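## 4. The kitchen cell

### 4.1 Choice of site

The first Vemel rig lived on a workbench in the shared workshop at Oltden, where it performed very well and told us almost nothing. Every object had been placed by someone who knew where the arm could reach. The light came from one direction, the bench was matt grey, and the test items were blocks. When we moved the same software to a domestic kitchen in May, it failed at tasks it had been doing for weeks, and we decided that the kitchen should become the permanent site.

Working in a home brings constraints that a workshop does not. The counter had to stay usable for making breakfast. Nothing could be screwed into it, and the household's crockery was to be used as found, on the reasonable grounds that the household had already paid for it. The base therefore stands beside the cabinets and the arm reaches in over the worktop from the left. The power and signal cables run outside the arm; an internal route was drawn up twice and abandoned twice – the second time with some feeling.

### 4.2 Objects and layout

We made no attempt to clear the back of the counter. Earlier work on the Awan planner had assumed a tidy backdrop, and part of our purpose was to find out how much of its success it owed to that assumption. Only the plate and the spoon were treated as targets in the trials reported in this section. Everything along the wall counted as clutter: the planner was told to keep away from it and was given no further details.
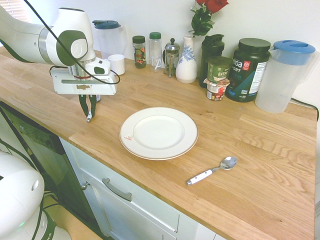

**Figure 4.** The kitchen cell, with the gripper over the left of the counter. The plate and spoon are the targets; the items along the wall are clutter.

The clutter is not evenly difficult. The clear pitchers and the glass French press (Figure 4) are the sort of thing our depth estimates handle worst, as the system tends to see the wall through them and conclude that the space is free. The vase of roses poses the opposite problem. Its neck is narrow and its contents are not, so a safety margin drawn round the whole arrangement takes up a generous share of the counter. We kept the margin. The roses were not ours.

The spoon deserves a paragraph to itself, having consumed most of the project. Its bowl is shiny and reflects the room, while its white handle gives the detector a fair edge against the oak. We told the grasp selector to prefer the handle. It complied in simulation over 1000 generated layouts and then, on the real counter, showed a lasting interest in the bowl.

### 4.3 Gripper

The gripper has two fingers with small pads at the tips. We tried four pad shapes, all made in the workshop, and settled on the second. The other three were better on paper. The plate must be taken by its raised rim, which leaves little room for error in height: come in too high and the fingers close on air, too low and they meet the worktop. Contact with the worktop is detected from motor current and the arm backs off, though not always before it has made itself heard.

Closing force was set by hand and left alone for all trials. The Prolatport controller offers an adaptive mode, which we switched off after it adapted.

### 4.4 Trial procedure

Each trial began with the arm raised clear of the targets. The plate and spoon were then set down by a member of the household who had been asked to put them wherever seemed natural. Instructions beyond this were found to make the placing worse. Clutter was left as it stood, and if something had been used and returned to a different spot between trials, the new position was kept and a fresh scan taken. Trials interrupted by cooking were thrown out and repeated, usually after the washing-up.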